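Workshop notebook, Lidstead
November 2021
Bench by the panels: sorting, sanding, and other hobbies

Picking this up after a gap. The October pages are mostly a shopping list and a drawing of a hinge, so whoever comes looking for continuity should lower their hopes now.

State of the tabletop. The planks are holding up better than I deserve. I went over the whole surface with 132 wet-and-dry, which is not a grit anybody sells. I wrote it down wrong at the time and I am copying it down wrong now so the two notes agree. Whatever it was, it took off the ring from the glue pot and most of the pencil. It did not take off the long ink line near the back, which I have decided is a feature.

The color is uneven plank to plank. I spent part of a morning trying to even it out with a thinned wash on an offcut and all I got was an offcut that looked like weak tea. Stopped there. Pale wood comes in the shades it comes in, and a table that gets household stuff dumped on it all day does not need a uniform complexion. Two coats of the Villix matte oil, wiped thin. The tin says to leave it overnight. I left it over lunch, then got nervous and left it overnight.

Finish notes for next time:
Wipe with the grain, which means diagonally if you are standing where I stand. My shoulder has opinions about this.
The second coat needs half what the first did. I poured the same amount and then spent twenty minutes chasing it with a rag.
Lay the rags out flat outside. Do not ball them up. Do not put them in the bin. I have underlined this on the wall as well.

Panels. Still beige, still rough, still grabbing lint like it's a paid position. They do take the ring out of the room, and you can have a conversation at the bench now without sounding like you're in a swimming pool. The vacuum brush works if you go slowly. A damp cloth does not, and leaves a tidemark that fades by the next day if you don't look at it, and stays if you do.

The upright between the panels had a wobble at the foot. I put in a longer screw. It has less of a wobble. Anyone who wants to do the job properly will find the good brackets in the drawer marked HINGES, and the hinges in a coffee can.

Now the objects, which is what this bench is for and what I have been avoiding. The household box has got out of hand again. Things come in from Meldale for a week, get used once, and move in permanently. The rule was supposed to be that anything not touched in 800 hours goes back. I have no idea how I thought we were going to measure that. The new rule is that if I pick it up and say "what's this for" out loud, it goes in the return crate.

By that rule the return crate filled up before coffee. Into it went a colander with one foot missing, a stack of lids that belong to no pot we own, the Hijazi spice tin (empty, but it still smells strong enough to count as an occupant), a tea strainer, and a thing with a crank. I turned the crank. It cranked. In the crate.

Staying: whatever gets used in the setting-out trials, plus a few spares. I'm trying to keep each layout small. Every time we put out a big spread, half of it ends up shoved to the edges to make room and we learn a great deal about the edges. Four things out at a time is plenty, with some bare wood left over so you can get at most of them without a reshuffle.
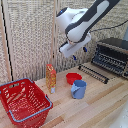
The other argument for small layouts is the putting away. With four, I do it. With a dozen, I tell myself I'll be using them again first thing, and then there they are a week later with dust on. The basket can stay where it is, over on the left, as long as it doesn't turn into a second box. I know how that goes. It starts with one clothespin.

Shelf labels, since I was on a roll:
Shelf 6: kitchen, light things
Shelf 7: kitchen, things that hurt when dropped on a foot
Everything above that: reach it yourself

I ran out of label tape halfway through the word "miscellaneous," so there is now a shelf called MISCELL. It sounds like a small town. Leave it.

Things that went wrong, for completeness. Knocked the oil tin with my elbow, lid on, thank goodness. Cut felt pads for the trays and stuck the first set on the wrong side, so for a short while we had very comfortable trays on a very scratched bit of scrap. Peeled them off, lost the stick, glued them back on with the white glue. Check whether they've held before you slide anything across the new finish. If you slide first and check second, write it up in here and I'll pretend to be surprised.

To do:
More label tape, the wide kind
Proper bracket on that upright
Get the return crate to Meldale before somebody unpacks it again
Ask what the crank thing is before it goes
Find out what grit that paper was

Oil is on the bottom shelf, behind the paint stirrers. There's enough left for one more coat if you don't pour like I do.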